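Vargate Curtain Light, 147 LED, warm white

The Vargate curtain light is made for windows, balconies and shop entrances in the winter season. It has 147 small lamps on thin wires that hang down from one main cable. The light is warm and calm, and it does not disturb the neighbors at night.

Many of our customers hang it already in November and leave it until the end of January. For this reason we chose a cable which stays soft in the frost. You can roll it up again also on a cold morning.

Technical details
Lamps: 147 LED, warm white
Width: 2 meters
Hanging length: 95 centimeters
Lead to the plug: 5 meters
Use: indoor and outdoor
Modes: steady, slow fading, twinkle

How to hang it
Open the package on a flat floor and put the main cable straight before you go up on the ladder. Fix it with the hooks from the bag, first at both ends and then in the middle. The transformer must stay in a dry place. Please do not connect the Vargate with light chains of other makers.

The timer has one button. Press it when you want the light to start, and it will come on at the same hour every day. After a power cut you must set it again.

Delivery
We send from our store in Tunemholm. Packing takes around 20 hours, and orders to Trindandale go with the Lamont van. If a lamp is broken when you receive the set, write to us and we send a new one without cost.

Customer comments
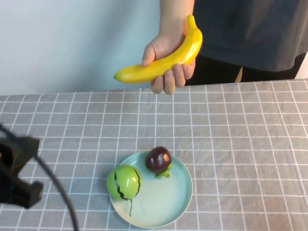 Ishbel Baxter: I have mine over the kitchen window and the slow fading is very pleasant. The hooks did not hold well on my old paint, so I used small nails. Do you sell the timer separately?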